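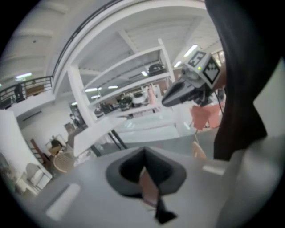

*Seen from one gripper, with the second one and its marker cube at upper right.*

I've had the Lirnura hand-held gripper pair since May, along with the training method Dindo Lumanlan's group at Pimska published for it. The idea is simple: people do the task with the grippers in hand, and a policy learns from those recordings.

The markers are the best part. With the cube tracked, the method recovers how far apart the two hands are, and two-handed folding improved a lot for us. Trained on 452 demonstrations, our policy finished 3 folds out of 10 without the hand-to-hand distance and 8 with it.

Tracking does drop out when a sleeve gets between the grippers – roll them up. The paper skips over this. The cable is also a nuisance on long sessions.

At $4,000 for the pair it's cheaper than the Fondon set, and the rubber finger sockets have held up. The Bañez software is slow to export and needs work. I'd buy it again for two-handed tasks. For one hand, get something simpler.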